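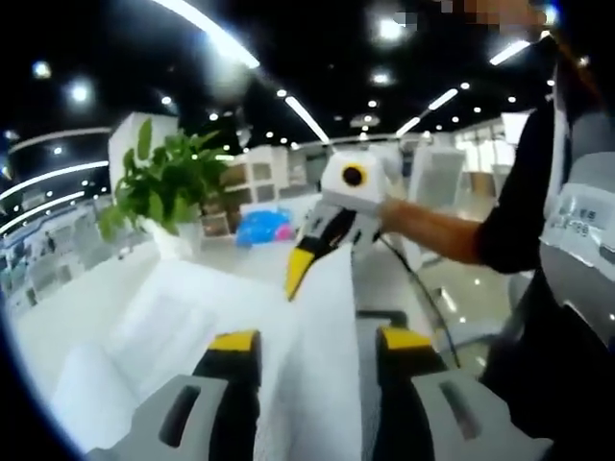 4.2 The Stostalero kit in use

The kit under review is the Stostalero hand-held gripper, sold by Basach as a single case with the gripper, a wrist-side wide lens camera, a charger and a license for the Varkska recording software. The buyer picks up the gripper, does the chore by hand, and the recordings are used to train a policy for a robot arm. Section 4.1 covered price and terms. What follows is about handling, and mostly about cloth and other soft things, which is where the kits we tried before (Kratochvíl, and our own older rig) gave us the most trouble.

Setup first. Unpacking to first usable recording took 30 minutes, most of it spent on the camera calibration. The printed guide skips a step here - the lens profile has to be loaded before the board is shown, otherwise the software accepts the calibration and saves a bad one without any warning. We lost a morning to this. The online version of the guide has the step. Firmware update optional, we did it anyway.

Grip. The fingers carry yellow tips that are easy to find against cloth in the recordings, even with the heavy bend the lens puts on everything. This matters more than it sounds. With our older rig the tips were dark and the tracking would drift onto a fold or a shadow, and someone had to go back through the clips by hand. With Stostalero the drift was rare on plain fabric. On patterned fabric somewhat worse, not measured seperately. Figure 3 has the kit's gripper resting on a white cloth with the fingers toward the table, and a white robotic arm reaching in at the left with a small yellow-and-green object in its grasp. The two fingers stay in view in nearly every clip we kept, and that is the main thing the tracking needs.

The lens takes in a lot. Ceiling lights, the desks behind, people walking past. Basach lists this as a feature and for finding the camera's position it is one, as there are plenty of fixed points to hold on to. The cost is glare. In rooms with bright windows or strip lights, exposure gets pulled around each time the gripper tilts up, and the near part of the clip goes dark for a moment just as the fingers close. There is a manual exposure setting, buried two menus down. We recommend fixing it before the session. Blinds helped too.

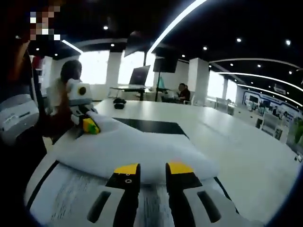
Faces are the other cost. A lens this wide picks up everybody in the room. The Varkska software blurs faces on export and did so reliably for people at mid distance, less so for heads near the rim of the view, where the bend is strongest. Anyone planning to release recordings should budget for a second pass. We did ours by hand.

Yield. We recorded 1000 clips over the test period, folding, placing and handing over small soft items. Of these 70 percent passed the software's own check without edits. The rest failed mostly on lost position during fast turns of the wrist, a few on exposure. Slower operators did better, and everyone got slower and better after the first hour or so. The check itself is strict, and several of the rejected clips looked fine to us. There's no way to overrule it in the current version, the clip has to be exported raw and fixed elsewhere. Support at Basach answered within a day and said an override is planned. No date given.

Comfort. Fine for short runs. The weight sits forward of the hand, so the wrist tires before the fingers do, and after a long stretch the operators started resting the housing on the table between clips. This did no harm to the kit that we could find but it does shift the start pose, which the training side has to allow for. Battery lasts up to 3 hours with the preview screen off. With it on, noticably less.

Cloth remains hard. The fingers will take a single layer from an edge if the edge is lifted, and will not reliably do it from flat. Same result with the Kratochvíl kit, so possibly a limit of two stiff fingers in general and no fault of this one. Soft pads are sold as an extra. We did not test them. Transfer of the trained policies to the arm is reported in Section 4.3, together with the failure cases for handover.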